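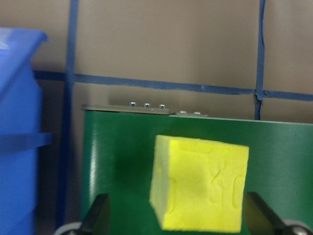

Foam blocks: choosing, cleaning, storing
Speaker notes, Tuesday, February 26, 2019

Opening
Say hello, check the back row can hear. The talk is 15 minutes, then questions. Handouts go out at the end.

1. Why foam
Quiet when it drops. Light enough for small hands. Bright colors are easy to find under a shelf. Mention the Moschos play corner, where we switched over in August. The noise level was the first thing parents brought up.

2. Buying
Look at the surface before the price. Pressed patterns give fingers something to feel, but grooves hold crumbs and glue. Plain faces wipe faster. Dotico sells single blocks, Jiritz sells sets of 60 only. Ask for a sample and squeeze it. If the corners stay dented after 5 minutes, send it back.
(Pass the sample blocks along the rows here. Get them back before section 4.)

3. Cleaning
Lukewarm water, a drop of dish soap, squeeze, rinse, squeeze again. Dry on a rack with space between the blocks. Do not use the dryer. A block that still smells after 3 washes goes in the trash.

4. Storing
Mesh bags, hung up. Closed bins are fine once the foam is dry all the way through. Keep heavy things off the top. We use the Bison shelf by the door and it takes around a dozen bags.
Leave the shelf slide up while people copy the measurements.

5. Questions
Likely ones: biting, fading in the window, mixing foam with wood. For biting, repeat the age label on the package and tell them to throw out any block with a piece missing.
Collect the samples. Lights off at the side door.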